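Home | Kitchen | Laundry | Cleaning | Workshop

Cleaning Cloths: Which Tips Hold Up and Which Don't

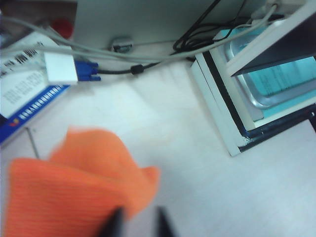
Posted by the Brurkwood Household desk
April 27, 2022
5 min read

Every few months another list goes around promising that the right cloth, treated the right way, will replace half the bottles under your sink. I have tried most of the advice on those lists. Some of it is fine. A good deal of it looks like it was copied from the last list by someone who has never wrung out a rag.

Vinegar in the rinse

The claim is that a cup of white vinegar "sets" the color in new cloths. It doesn't. Modern dyes are either fixed at the mill or they aren't, and vinegar won't finish the job. Wash bright cloths separately the first 2 or 3 times in cool water, and if the water still runs colored after that, keep them away from pale grout and painted trim. Vinegar does help with the stiff feel left by too much detergent, but so does using less detergent.

Fabric softener

Skip it. This is one piece of standard advice I agree with. Softener leaves a coating, and a coated towel pushes a spill around the counter. Dryer sheets do the same thing more slowly. If you have already done the damage, a hot wash with no softener usually brings cotton back. Check the label before you try that on microfiber, which can be ruined by high heat.

The microwave trick

You will read that a damp cloth comes out of the microwave sterile. Maybe, if it is wet enough all the way through and has no synthetic fibers or metallic thread in it. I have also seen one come out scorched in the middle. A hot wash and a full dry do the job without anyone standing guard over a smoking rag.

Color coding

One color for the bathroom, another for the kitchen, a third for floors. Sensible on paper. It works in a house where one person does the cleaning and falls apart when anyone else opens the drawer. What has worked better for me is storage – bathroom cloths live in the bathroom and never leave it except to be washed.

Folding in quarters

Fold a cloth twice and you get 8 clean faces to work with, turning to a fresh one as each gets dirty. I was ready to dismiss this as fussy, but it does cut down on streaks, mostly on glass and stainless steel. On a greasy stovetop it makes little difference, and you may as well use an old T-shirt.

Expensive cloths

I bought a pack of four from Drustel that cost as much as a decent frying pan. They dried glasses well. So did the plain cotton ones from Ko, at a fraction of the price. The Drustel set started shedding by December. I still use them on the car.

Smell

A sour cloth has been left damp and bunched up. Baking soda on top of it gives you a sour cloth with baking soda on it. Hang it open over a rail or the oven handle, wash it often, and throw it out when the smell survives a hot wash.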